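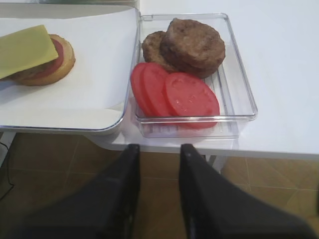

Patties and tomato share one clear container, within reach of the gripper.

Guides > Planning and Buying > Food Handling on a Small Budget

Budgeting for a burger-assembly cell

By Dilruba Gamage

Everyone prices the arm first. The arm has a quote and a brochure. Your container budget has neither, and it will eat you alive by August.

Start with the food. Write down every ingredient the robot has to pick up, then decide what each one sits in. For our Putholm bench I put $458 against containers, trays and paper, and was told this was a lot for plastic boxes. It was gone before the arm was bolted down.

1. Buy the containers before the gripper. Finger length depends on wall height, and a deep bun box wants a different reach than a shallow one. We did it the other way and own a set of Ider fingers that now hold down paperwork.

2. Settle the tray size and get spares. A tray with a rim needs clearance on every side, so draw it on the table in marker and move the boxes around it.

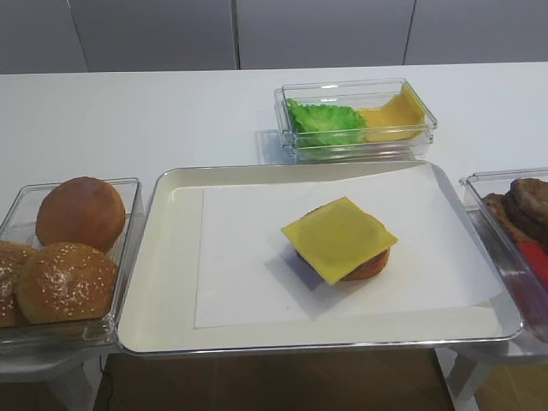 Cheese on the patty, with the buns to the left and lettuce at the back.

3. Budget for clear plastic twice. It lets you see the stock, and it throws reflections that your vision software may have opinions about. Ask the vendor for a trial with your own boxes under your own lights. Dusura agreed to one; Vlad sent us a video of a robot picking up a cube.

4. Price the fingers as consumables. Put 2 sets on the first order, and read the cleaning instructions before you sign – tomato gets everywhere.

5. Add a line for food. Practice runs use real cheese, and real cheese slices bend, lean and stick to each other. Plan on 7 weeks of groceries and warn whoever approves expenses.

6. Leave cables for last, but do leave something. Clips, covers and a longer lead than you measured for all belong on the sheet.

Once those lines are filled in, go back to the arm quote and see what you can still afford. Payload rarely matters much with burgers. Reach does, so measure from the mounting point to the far side of your farthest container and send that number with the order.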